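Sujet : Trolell 7, ça vaut le coup ou pas ?

junpei_t
Salut, j'hésite sur le Trolell 7 à 329 euros. Écran correct, mais 2 Go de mises à jour dès l'allumage, sérieux ? Quelqu'un l'a depuis un moment ? 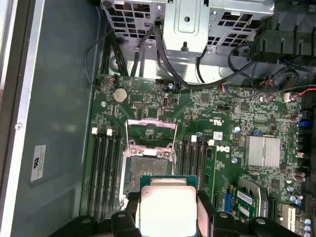

plillham
Je l'ai depuis février. Batterie ok, photo bof le soir. Par contre ça rame dès que j'ouvre deux applis. Et impossible de changer quoi que ce soit dedans, c'est pas comme un vieux Dell où tu tiens le processeur au-dessus du socket et hop. Tout est soudé. Perso je mettrais plus.

makhubela_s
Pas d'accord du tout. Le mien rame pas, t'as du garder la surcouche d'origine avec toutes les pubs. Désactive Mwakalinga dans les réglages, ça change tout.

plillham
Déja fait. Pareil.

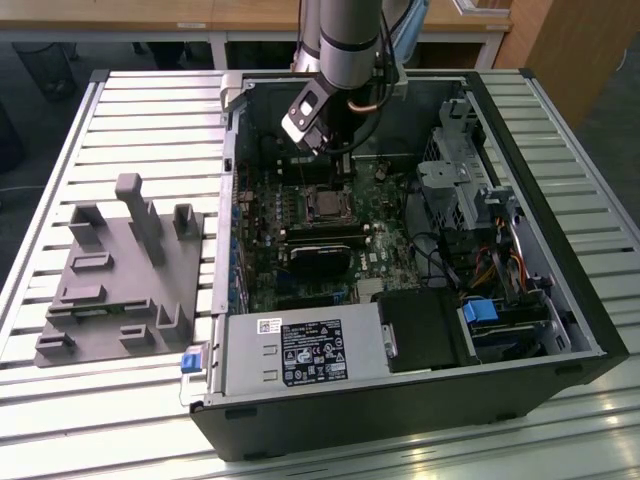

Et le service après-vente, parlons-en, trois mails sans réponse. Pour 499 t'as le Drulholm, rien à voir.

junpei_t
499 c'est hors budget... Le Drulholm a la prise jack ?

makhubela_s
Non. Le Trolell oui.

junpei_t
Bon bah je prends le Trolell alors, merci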